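Skandoreck 手持夹爪 制作记录
2018年3月5日 家里，接着共享工坊那次的装配往下做 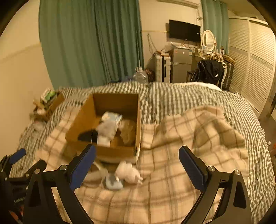
Kianoush Fallahi 看完上一版记录后回话，说指垫换料之前应该先把连杆的间隙量出来，否则夹持力的数据没法比，软垫会把间隙吃掉一部分，看上去像是摩擦系数变好了。他还问两指闭合时是否同时到位，上一版没有写。

意见接受，今天先量间隙。

一、现状
两指结构，黑色折角连杆，每侧连杆四颗圆头螺钉，指内侧贴蓝色垫。整机手持，没有上臂。试夹对象是纸箱里和箱子旁边的杂物：叠好的毛巾、浅蓝色的折叠包、毛绒玩具。都是软的，形状不规则，正好是上一版指型夹不稳的那一类。

二、间隙
夹爪本体固定在台钳上，指尖处打百分表，手推到有阻力为止，正反各读一次。左指侧向窜动明显比右指大。拆开看，左侧靠指根的销孔已经磨成椭圆，右侧还是圆的。销子本身没有磨损，问题在打印件。
处理：左侧连杆重打，孔径单边留量不变，填充加密，孔壁多走 2 圈。打完用铰刀过一遍，不用钻头。上次用钻头扩孔，入口处有崩边，这次的椭圆可能就是从那里开始的。

三、同步
两指闭合不同时到位，左指先到。原因未定。怀疑齿轮错了一齿，也可能只是左侧间隙造成的假象。等新连杆装上再判断，现在不动齿轮。

四、指垫
蓝垫是 Umivano 那批料，背胶。毛巾能夹起来，提起后不滑。毛绒玩具夹得住，但张开时绒毛会挂在垫子下沿，要晃一下才掉。下沿准备倒个圆角，先拿旧垫试切。
Trummer 的灰色硅胶片还没到货，到了以后做对比。对比条件先定下来，免得到时候又改：
同一条毛巾，同一折法，边朝上；
行程停在同一刻线；
每种垫夹 13 次，掉落即记失败，不补夹；
提起后保持 5 秒。

五、编码器
开度读数在全开位置偶尔跳变，全闭位置正常。把排线按住以后跳变消失，松手又出现。插座焊点在放大镜下看不出裂纹，还是补了焊。补焊后连续开合，记录里最大一次读数 1959，属于正常范围，暂时没有再看到跳变。不能算解决，排线走向也要改：现在从连杆外侧绕过去，全开时被拉直，余量不够。改为从本体背面出线，扎带固定点后移。

六、操作上的问题
箱子摆在床上试的时候，床面是软的，夹爪往下压，箱子跟着陷，指尖高度很难保持。毯子起皱的地方更明显。夹箱子里靠角的东西，指背会先碰到箱盖翻片，得斜着进去。斜着进去之后两指受力不均，毛巾容易从一侧滑出来。
Nektarios Sarantis 建议指背减薄，我看了图纸，螺钉沉头的位置不够，再减就要换短螺钉，连杆刚度也会掉。先不做。可以考虑把指尖加长一截，指背不动，代价是力臂变长，夹持力要重新标。

七、待办
左连杆重打，铰孔，复测间隙
装好后复查同步，必要时拆齿轮
排线改走背面
旧垫下沿倒圆角，试毛绒玩具
Ekura 的弹簧垫圈用完了，补一包，螺钉胶也快见底
指尖加长的草图，放进共享文件夹，文件名带版本号

补记：晚上复紧了一遍连杆螺钉，右侧有一颗能再转大约四分之一圈。之前没有打胶。间隙数据是在复紧之前量的，右侧那组作废，和新连杆一起重测。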